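# esteras-verano

Registro de esteras de cama, fundas y ropa de verano: medidas, estado y limpieza.
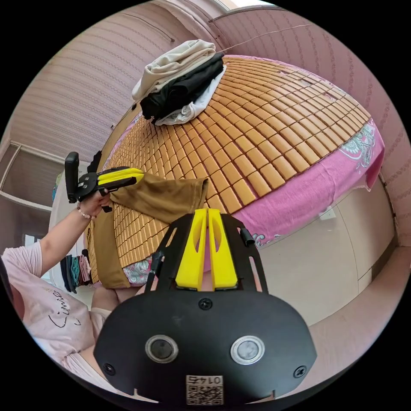 *Estera de piezas rectangulares sobre sábana rosa.*

El repositorio guarda una tabla de fichas sobre textiles y esteras de cama que se usan en los meses de calor. Empezó como una hoja de cálculo compartida entre Renu Lodhi y Ludmila Paulík para no comprar dos veces la misma medida. Ahora tiene 1.092 fichas y la mantenemos entre cinco personas.

## Contenido

| Archivo | Qué contiene |
|---|---|
| `fichas.csv` | Una fila por artículo |
| `limpieza.csv` | Una fila por cada limpieza anotada |
| `materiales.md` | Lista cerrada de materiales admitidos |
| `medidas.md` | Cómo medir camas, colchones y esteras |
| `scripts/comprobar.py` | Validación antes de subir cambios |

De las 1.092 fichas, 572 corresponden a esteras y el resto a sábanas, fundas y colchas ligeras. `materiales.md` admite 17 valores. Si falta uno, abrid una incidencia antes de añadirlo.

## Campos de `fichas.csv`

- `id`: entero, no se reutiliza aunque se borre la fila.
- `tipo`: `estera`, `sabana`, `funda` o `colcha`.
- `material`: valor de `materiales.md`, o `sin_determinar`.
- `largo_cm`, `ancho_cm`: medidas con la pieza extendida.
- `pieza_mm`: lado largo de la pieza individual. Solo para esteras articuladas; en las tejidas se deja vacío.
- `plegado`: `rollo`, `libro` o `libre`.
- `estado`: de 1 a 4, donde 1 es sin uso y 4 es para retirar.
- `procedencia`: tienda, mercado o persona. Opcional.
- `notas`: texto libre, 2.000 caracteres como máximo.

Las medidas van sin unidades y con punto decimal. El archivo está en UTF-8 y usa coma como separador. Excel en español lo abre mal con doble clic; hay que importarlo desde el menú de datos.

## Cómo medir

Extended la estera sobre una superficie plana y medid por el centro. Los bordes suelen ceder con el uso y dan una cifra mayor que la real. En las esteras articuladas no contéis los flecos ni el hilo sobrante.

Para el colchón se anota también la altura. Una estera que sobresale por los lados se dobla en la arista y ahí es donde antes se rompe el hilo. Bernadette Mahmoud recomienda dejar dos centímetros libres por lado y es lo que hacemos en las fichas nuevas con `ajuste = holgado`.

## Limpieza

Lo anotado en `limpieza.csv` sigue siempre el mismo orden de campos: `id`, `mes`, `metodo`, `secado`, `resultado`.

1. Paño húmedo bien escurrido, en el sentido de las hileras.
2. Segundo paso con paño seco.
3. Secado a la sombra, con la estera extendida.
4. Guardar solo cuando el reverso esté seco al tacto.

El sol directo abre grietas en el bambú. Las fichas con `secado = sol` se conservan por comparar, no como recomendación. Tampoco sirve la lavadora, ni siquiera en las esteras que traen una etiqueta que lo permite: tenemos tres fichas de la serie Savik con el hilo partido tras un solo lavado en frío.

## Reparación

Cuando se parte un hilo, la hilera se separa y se pellizca la piel al tumbarse. Ekkachai Khunthong repara las suyas con sedal trenzado y un nudo plano cada cuatro piezas. El método está en `notas` de las fichas 204 a 211. La goma elástica aguanta menos, una temporada o poco más.

## Problemas conocidos

- Las fichas del mercado de Dranau mezclan pulgadas y centímetros. Están marcadas con `revisar = 1`.
- `plegado` falta en casi todas las filas anteriores a la segunda versión.
- Los artículos de Bilgate aparecen con dos nombres de modelo según el año de compra. No se han unificado.
- `comprobar.py` da un aviso falso cuando `pieza_mm` termina en cero.

## Contribuir

Una rama por lote y un lote por persona. Antes de pedir revisión:

```
python scripts/comprobar.py fichas.csv
```

Los lotes los revisa Everett Oyelaran. En junio se acumulan y puede tardar un par de semanas.

## Licencia

Tablas y textos: CC BY 4.0. Scripts: MIT.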